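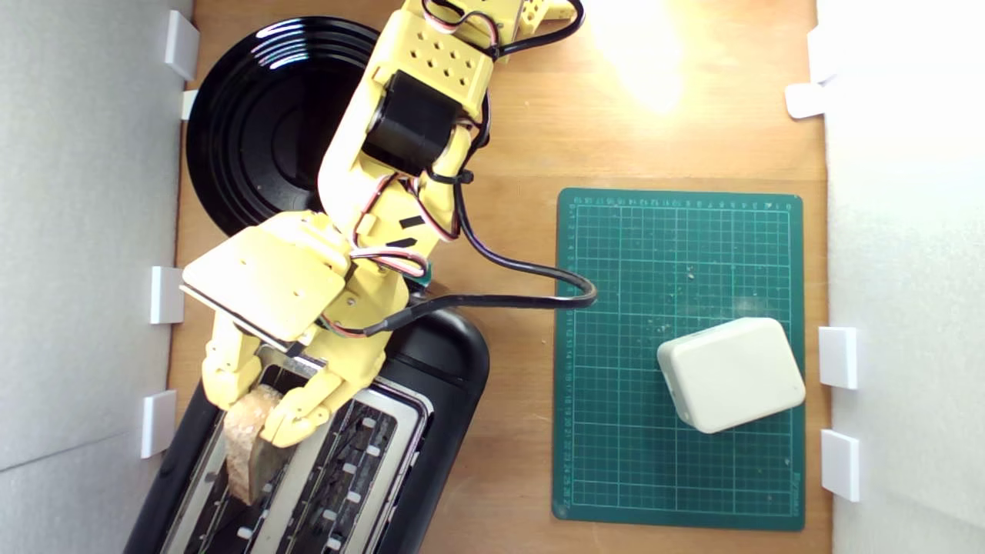
Re: [breadlist] Tin loaf goes gummy in the middle when toasted
From: Imke Lammers
Date: 2026-04-19

On the digest, Pauline in Jerum wrote:

> I have been making the white tin loaf from the list archive since March
> and I like it fresh, but it makes poor toast. The outside colours very
> fast and the middle stays gummy. I use the Tromska strong white and the
> long Lavoie tin. Oven is fan. I take it out when the top is dark and
> leave it in the tin to cool so that it keeps its shape. Is it the flour?
> I could go back to Wudell but it is a long drive for me.
>
> I put honey in as well, a good big spoonful, which isn't in the recipe.

Pauline, I don't think it's the flour. I have used both and the Tromska takes up a little less water, but you wouldn't get a gummy middle from that alone. There are a few things in your message that I would change first, and I would do them one at a time or you won't know which one worked.

1. The honey

Leave it out for one bake. Honey makes the crumb brown much sooner, so by the time the slice looks done the inside has hardly dried at all. It also darkens the top of the loaf in the oven, and you are using the top to decide when to take it out. If you miss the sweetness, put the honey on the toast.

2. Cooling

Take the loaf out of the tin as soon as you can handle it and put it on a rack on its side. In the tin the steam has nowhere to go and the bottom third goes damp. The long Lavoie is worse than most for this as the sides are quite steep. Mine has never lost its shape out of the tin. If yours does, it wanted longer in the oven.

Then leave it until the next day. I know people on here cut it warm. For toast it really does need the night.

3. The oven

Turn the fan off if your oven lets you, and put the tin one shelf lower. When you think it's ready, tip it out and put it back in with no tin, straight on the shelf, for ten minutes. That firms up the sides. If you have a probe, use that and ignore the colour.

4. Slicing

The recipe in the archive says thick slices. That is fine for sandwiches. For toast I cut them thinner than I would like and do them slowly, on a lower setting, twice if needed. A thick slice on a high setting will be dark outside and soft inside whatever bread you use, shop bread included.

If the slices are from the freezer, don't thaw them first. They get wet on the surface and then steam. 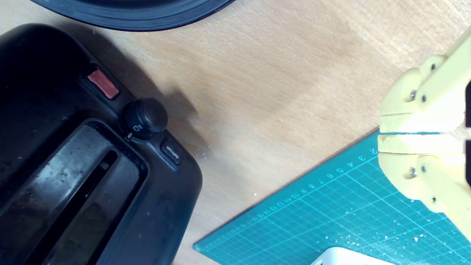 5. The recipe

The archive version has been copied out so many times that the amounts have drifted, and two of the copies disagree on the water. This is what I make now. It fills one long tin.

614 g strong white flour
323 g water
218 g white starter, equal parts flour and water, fed the night before
50 g soft butter
12 g salt

Mix everything but the butter and salt and leave it for half an hour. Add the salt, then the butter a bit at a time. It will look as if it has gone wrong when the butter goes in. Keep going. Knead until it comes away from the bowl, then let it rise somewhere not too warm until it is nearly doubled.

Flatten it well, roll it up tight and put it in the greased tin with the seam underneath. I don't slash it. Bake when it is just above the rim. If you wait until it has domed right over, the crumb under the top crust is weak and tears when you butter it.

It is a stiffer dough than the archive one and feels dry for the first few minutes. Don't add water. If you are on Wudell flour you can put in another spoonful, but with the Tromska I wouldn't.

6. Storing

Cloth bag or bread bin, not plastic. By day three I slice what is left and freeze it flat with paper between the slices.

Someone asked last month whether this works with part wholemeal. It does, up to a quarter, sifted if you can be bothered. I haven't tried rye in it and I wouldn't start there.

If you do all that and it is still gummy, write back with how long you bake it and what the loaf weighs the next morning. A loaf that has hardly lost any weight from the dough is underbaked, and then we can stop talking about flour.

I've asked for the old recipe to come out of the archive. Could whoever has the password please do it.

Imke

--
breadlist: to leave the list, send a blank message with "leave" as the subject
Please trim quoted text when replying to the digest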